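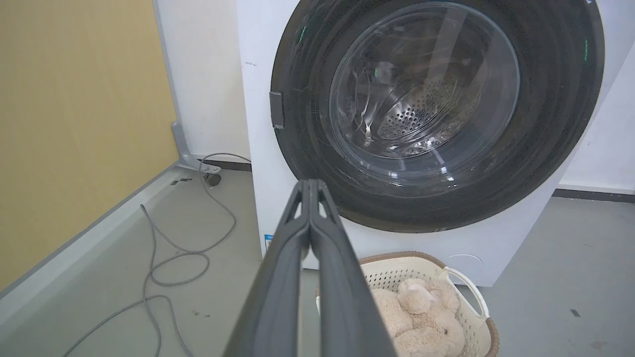 Gebremedhin Tsegaye wants to know if the Lerura is quiet enough to run with a baby asleep in the next room, and the short answer is yes on the wash, no on the last spin. Longer answer further down under Noise. He asked it under the old listing and a few more of you wrote in with the same thing so it goes up top now.

Lerura front loader, white, black door ring
Nov 16, 2023
By the Jatov Appliances floor desk

In stock again. Smaller batch this time, more due in December. White front, big round door with the glossy black ring, clear domed window, stainless steel drum. Same machine as last time, new price tag on the shelf, don't go by the old flyer.

The drum

Stainless, perforated. Rinses out easy. No enamel to chip. If you wash a lot of work pants with zippers and rivets this is the one we'd point you to over the Parsa, which has a plastic tub and gets loud when metal goes around in it.

Takes 20 pounds dry. That's a king comforter if you don't stuff it, or a week of towels for a family. Don't pack it to the top of the glass. Clothes need to drop or they just sit there and get rubbed.

The door

Domed window, you'll see the load going around. Kids like it. Opens wide enough to get a basket right up under it and pull everything straight down, no fishing around.

Wipe the rubber seal inside after the last load of the day. A dry rag is fine. Leave the door open a crack over night. People skip this and then call us about the smell, and the smell is the seal every time.

The black ring shows fingerprints. Damp microfiber, nothing gritty, no scouring powder. Same for the window.

The filter

Round cover, low down on the front, right hand side. Behind it is the drain filter. Clean it every 3 months, more if you have a dog.

Shallow tray under it first, old towel under the tray. Turn slowly and let the water come out a bit at a time. Coins, hair pins, baby socks, you name it. Rinse under the tap, screw back in hand tight. NOT with pliers. We have sold a lot of replacement covers to people with pliers.

Cycles

8 in total. Cotton, Everyday, Quick, Delicate, Wool, Bedding, Rinse + Spin, Drum Clean. Most folks will use two of them. Quick is for a half load that isn't very dirty, it won't do gym clothes properly. Bedding fills higher and spins slower at the start so a comforter dosen't ball up on one side.

Drum Clean once a month, empty, hottest setting. No detergent.

Noise

Wash is low, you can talk over it. Spin is spin. It ramps up at the end and on a wood floor upstairs you are going to feel it. Drop the spin down one step at bedtime and clothes come out a little wetter, that's the trade.

Most of the noise complaints we get are leveling. Machine stands right down on the floor, so get a level on top and turn the feet until it stops rocking corner to corner. Lock nuts tight after. Then take the shipping bolts out of the back if you havent already. Really. Check.

Detergent

HE only. Two tablespoons for a normal load, less with soft water. More soap does not get it cleaner, you get suds up the window and an extra rinse.

Placement

Needs a bit of room behind for the hoses. Don't shove it flat against the wall, hoses kink. Solid floor best. If it's going on a pedestal use the Hulari one, the holes line up, the generic one needs drilling and that's your warranty gone.

Floor models and returns

We have a few scuffed ones at a lower price. Marks on the front panel only, all tested. Full warranty on the motor, no cosmetic claims obviously. Ask at the desk, they aren't on the site.

Delivery

Free in town. Stairs extra. Old machine hauled away if it's disconnected and drained before we get there, please drain it. Hoses included, stacking kit isn't.

Shared 2,000 times
3 comments

marlo_k
Had mine since spring. Good machine. The filter advice is right, found a guitar pick and most of a crayon in there. Wish the Quick cycle was quicker.

Dee
does the door swing left or right?? mine has to go next to a wall and the old one banged it every single time

Jatov Appliances
Dee, hinge side depends on which batch so call the desk with your wall side before ordering and we'll check the box for you. Can't be swapped at home on this one.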